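Drallex 2644 手摇磨豆机：用了一个冬天以后的感想

先说明一下，中文不是我的母语，有些咖啡的词我是查了字典才会写的。如果哪里写得不自然，请大家原谅。这台磨豆机是我自己花钱买的，价格几乎 800 元。对我来说不便宜，所以买之前我想了很久。

为什么买手摇的

我以前用电动的磨豆机。它磨得很快，但是声音非常大，我起床又很早，墙壁又薄，每天早上六点我都觉得对不起邻居。后来它的开关坏了，我想，干脆换成手摇的。店里有两个牌子可以选，一个是 Drallex，另一个是 Mahasneh。Mahasneh 的外形更漂亮，可是手柄比较短，我在店里试着摇了一会儿，手腕不太舒服，所以最后选了 Drallex。

包装和第一印象

盒子是普通的硬纸盒，打开以后有机身、手柄、一把小刷子，还有一个 Siltutex 布做的收纳袋。说明书翻译得不好，有一句话我读了三遍也没有明白，后来看英文的部分才懂，意思是第一次使用以前要先磨一点旧豆子，然后倒掉。我照着做了。

机身拿在手里有重量，但是不会觉得累。外面有一圈防滑的纹路，冬天手很干的时候也握得住。我的手比较小，大拇指和中指差一点才能碰到，如果机身再细一点就完美了。

磨豆的表现

我每天早上磨 15 克，中度烘焙，做手冲。从倒进豆子到磨完，还来得及等水烧开，时间刚刚好。浅烘的豆子硬得多，要用力，有的时候会突然卡一下，这时候把手柄往回转一点再继续，就没有问题了。

粗细用下面的旋钮调，每转一格有清楚的“咔”的感觉。不过旋钮上面的数字刻得太浅，厨房的灯又暗，我常常要拿到窗户旁边看。我的办法是从最紧的位置开始数格子，把喜欢的位置写在冰箱上的纸条里。这个办法很笨，但是有用。

味道方面，我不敢说得太专业。跟以前的电动机器比，细粉少了，咖啡喝到最后没有那么苦。我从 Skendordale 的一家小店买的豆子，店里的人说有杏子的味道，以前我喝不出来，现在偶尔可以喝出来一点。也可能是我的想象。

法压壶我也试过。粗的那一头，颗粒不太整齐，杯底会有一些泥一样的东西。如果你主要用法压壶，我觉得不需要买这么贵的。至于意式浓缩，我家里没有机器，所以没有办法评价。

静电和清洁

天气干燥的时候，咖啡粉会粘在粉仓的内壁上，敲几下也不下来。网上有人建议，磨之前在豆子上喷一点点水，我用勺子柄沾水搅一下，效果也不错。注意水不能多。

每个星期六我会拆开清洁一次。拆的顺序不难，可是垫片很小，装回去的时候容易忘记。我有一次就忘了，结果手柄上下晃动，我还以为是产品坏了，差点写信去客服投诉。现在我拆的时候会在桌上铺一块毛巾，把零件按照顺序排好。不要用水洗，用刷子就够了。

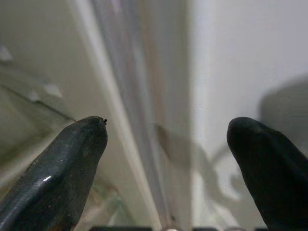 不太满意的地方

第一个是粉仓的螺纹。拧的时候如果没有对正，会斜着卡住，早上没睡醒的人特别容易遇到。

第二个是手柄上的圆球。它有的时候自己会松，过几天就要拧紧一次。不是大问题，但是这个价格的东西，我希望不用管它。

还有收纳袋太紧了。要先把手柄拿下来，再慢慢塞进去，旅行的时候我后来直接用袜子包着，反而方便。

保修

保修是 2 年，需要在网站上登记。登记的页面只接受大写的序列号，我输入小写，它一直说“错误”，但是不说错在哪里。请买了的朋友注意这一点。

适合谁

如果你一个人喝，或者跟家人一起喝一两杯手冲，早上又不想发出很大的声音，我觉得可以考虑。如果家里经常来客人，连续磨三四次手会很酸，还是买电动的比较好。手腕受过伤的人，最好先去店里摇一摇再决定。

我自己会继续用下去。五月要去外地住几个星期，我打算也带着它，到时候如果有新的发现，再来补充。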